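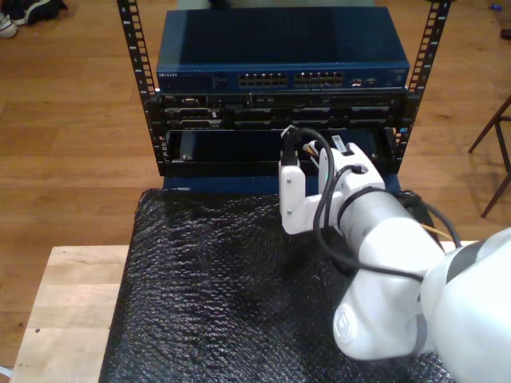

Should an anime studio let fans vote on which scenes go into a compilation film?

Only in a limited way. A vote can tell a studio which moments are loved, and it should be heard on that point, but the order and shape of the film belong to the director.

The question has come up again with the compilation film of Stemthorpe, the fantasy series that finished its broadcast run last year. The distributor, Gradano, opened a poll in which registered viewers could choose 11 scenes for guaranteed inclusion. The poll will close in May. Its organizers have described it as a gift to the audience. This publication takes a more cautious view.

A compilation film has a difficult task. It must compress a long story into a single sitting, and it must make sense to people who never saw the series. Viewers who vote are, by definition, the people who need the least help. They will choose the rooftop farewell and the duel at the lake, and they will be right to love them. They are unlikely to choose the quiet conversation in episode 4 that explains why the duel takes place at all.

There is a precedent. When the earlier series Wusham received the same treatment, the winning scenes came almost entirely from the last six episodes. Director Zlatko Dumitrescu was left to connect them with narration, and the first half of the film suffered for it. Ankica Vukčević, who edited the picture, later wrote that two of the chosen scenes repeated the same emotional beat within minutes of each other. She had asked to drop one and was refused under the terms of the campaign.

Supporters of the poll make a fair case. Gerardo Colombo argued in these pages that fans carried Stemthorpe through a long break in production and have earned a say. We agree that they deserve recognition. A printed booklet of the winning scenes, a special screening or a bonus disc would each provide it — and none of these would bind the editor's hands.

Gradano should publish the full results and treat them as advice. It should also release the director from any promise about the number of scenes. Viewers who care enough to vote will understand that a film has to work as a film, and they will still have the complete series to return to.

Editorial, 15/04/2021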